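Starkach Matte Tabletop, Pale Gray

I make these tops in my own shop and I've had one at home since November, so I'm going to tell you how it is to live with as well as what it measures. It's a smooth, flat, pale gray top with no pattern at all. I got tired of speckled counters where you wipe the same spot over and over and it's part of the design!

What you get
One top, 48 inches long, finished on the face and all four edges. Screws are in the bag (legs are sold separately, and the Allard set fits without any drilling). Item no. 304.

Cleaning
Warm water and a soft cloth do it for me most days. I skip scouring pads — they leave shiny patches on a matte finish and I can't buff those out for you. Be warned that a pale top shows every bit of dark thread and every crumb. I like that, my sister hates it. Mine at the mixing end, with the light blue pouring container and a few dark bits that need wiping up:
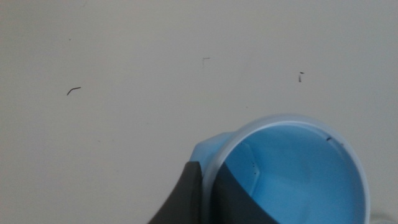
Ordering
Tops are cut to order and ship in 3 weeks. If you want a different length, write to me before you pay and I'll quote it. Samples are free, just ask for the pale gray chip.

Bogdan Husar, Starkach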